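Celow humanoid at Hiltetlow: your questions

How do you set it up for the slipper rack?
I start with the arms. I check that the wrist cables have a bit of slack, then bring the right hand in slowly towards the shelf.

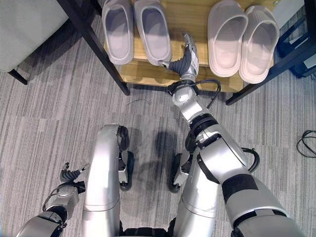
Right hand over the gap between the grey and pink pairs.

Does the slipper position matter?
Oh yes! A slipper lying at an angle needs a different approach from one set straight, so I try both before I save anything. The last batch came to 1,671 saved moves.
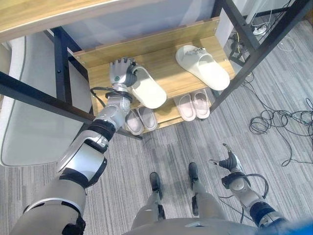 What wears out first?
Fingertips, every time. I look them over every 3,000 grips, and the thumb too (it does a lot of the pushing).

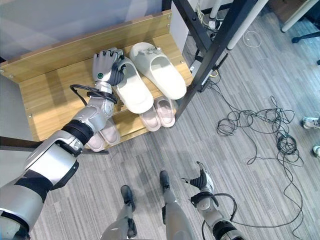 If a finger feels stiff, stop and power down before you touch it. I keep 6 spare tips from Flavwood in the drawer, and 3 is plenty for most people.

Can I cover the hands?
You can, as long as the fingertips stay clear.

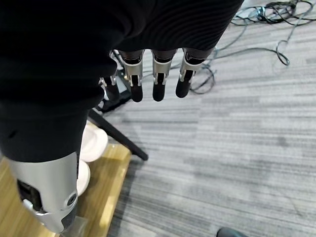

Check the joints for fluff afterwards and brush it out with a dry toothbrush.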